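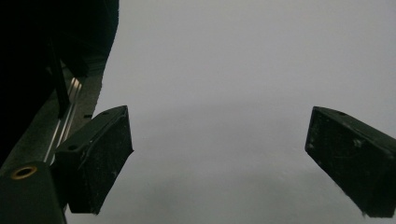
I went to the Finisley site in February with a group from our local trades network. The firm packs small household goods for other companies, and it has been bringing in automation one job at a time. We signed in at 2 p.m. and were given a sheet with the site rules and a visitor's badge.

Crisanto Dalisay took us round. He started on the packing floor seven years ago and now plans the shifts. The first area we saw was the Vavska line, where arms take items from a tray and place them in cartons. Two people used to stand at each station. One person now looks after three stations, clears stoppages and changes the trays.

After that we moved to the training room. Staff there do the handling tasks by hand, using grippers of the same pattern as the ones on the line, and the recordings are used to teach the arms. The target for each new item is 1,003 recordings. Packers take turns at it for up to 2 hours, then go back to the floor. The work is paid at a higher grade, and there was a waiting list for it when the scheme opened.

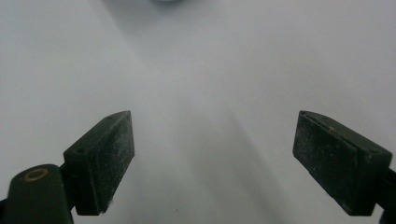
Agbayani told us the hands get tired in a different way from packing, and that the first week was slow going. She would still choose it over the night shift. Her main complaint was that the rota for the room comes out too late to arrange childcare around.

Dalisay accepted the point about the rota. He said the number of packers on nights had gone down by five since the line was started, all of them moved to days or to the training room. Agency hours have been cut as well, and he didn't have a figure for those.
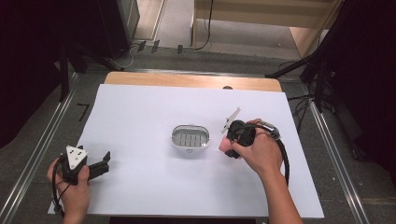
We asked what happens once all the items have been recorded. The product range changes every season, so he expects the room to stay in use, but the posts are only agreed until the autumn. The union wants them made permanent and talks are going on.

The visit ended in the canteen with tea and a short talk on the Muvuso software, which assigns the stations. The talk overran and we left by the side gate at 5.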